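Rope ends: what to check before the next issue

Stock of short rope in the Flindbridge store was sorted in June. The bins held 1,357 pieces, most of them offcuts from the Follo order, and 40 were pulled for rework on account of the ends alone. The notes below apply to twisted (laid) rope. Braided line is handled separately and will be covered in a later issue.

Why the end matters

Laid rope holds its shape through opposing twist. The fibers are spun into yarns one way, the yarns are formed into strands the other way, and the strands are laid up in the first direction again. Cut the rope without securing it and the balance is lost at the cut. The strands open, and the opening travels back along the rope each time the piece is handled. A short piece can lose a good part of its usable length this way.

Finishing methods in use

Tape. Acceptable for storage and transport only. Wrap tightly, in the direction of the lay, and cut through the middle of the tape.

Whipping. Preferred for anything issued. Use waxed twine and make the whipping at least as long as the rope is thick. Pull both tails tight before trimming.

Heat sealing. Synthetic rope only. Keep the melted section short and do not shape it with bare fingers. A hard bead with a sharp rim should be filed down.

Tapering. Used where the end has to pass through a small opening. Thin each strand by stages, lay the strands up again, and whip over the result. A tapered end has less material in it and should not be loaded.

Inspection

1. Lay the piece flat on a plain surface in a contrasting color. Dark rope is hard to read against a dark bench. Navy twist on red, for instance, keeps the rope and its tapered end distinguishable even in a blurred view.

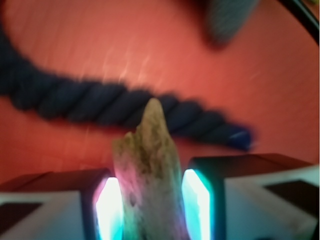 2. Follow the ridges from one end to the other. They should be evenly spaced. A flat spot or a gap between strands calls for a closer look.

3. Open the lay slightly by hand at several points and check for grit or broken yarns.

4. Flex the last section. Stiffness away from a sealed end is grounds for rework.

Pieces that pass go back in the Flindbridge bins, coiled with the lay. Rejects go in the Melnychuk crate by the door.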